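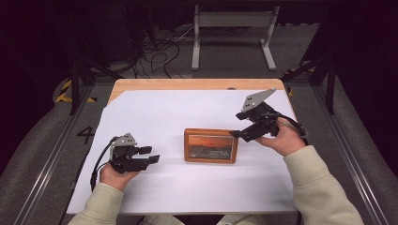
Wooden picture frame, one gripper in each hand

Teaching by hand: how do you pick up a flat frame?

Hi all! I'm recording demos with a pair of hand-held grippers, and my task is a small picture frame lying flat on a sheet of white paper. I want it lifted and stood up. My problem is that I never do it the same way twice — sometimes I pinch the left side first, sometimes I come down from above with the right. I've got 20 recordings and the policy trained on them just hovers over the frame like it can't decide. Do I need more demos, or am I doing them badly? (Frame is wood with a sunset print in it, if that matters.)

Posted by Unetti

Badly, sorry! I did the same thing with a cutting board. Pick one way and stick to it. Mine was left gripper low and steady against the edge, right gripper tilts in from above and does the lifting. Say it out loud while you do it if that helps, I did for the first 3 and felt silly but my hands settled down. Then throw out the old set and record again. Moving the frame a little between takes is fine, changing your mind about which hand goes first isn't. Also slow down right before contact, I always rush that bit.

Posted by Brerker

more demos

Posted by Kistwood

Agree with Brerker mostly, though I wouldn't throw anything out yet. Sort your recordings by which hand touches first and train on the bigger pile, you may get something usable by dinner. And check your cables! Mine used to tug on my wrist when I reached across, and you could see the little jerk in every single recording. I loop them back behind me now with 2 bits of tape — ugly, but the jerk went away.

Posted by Snorradóttir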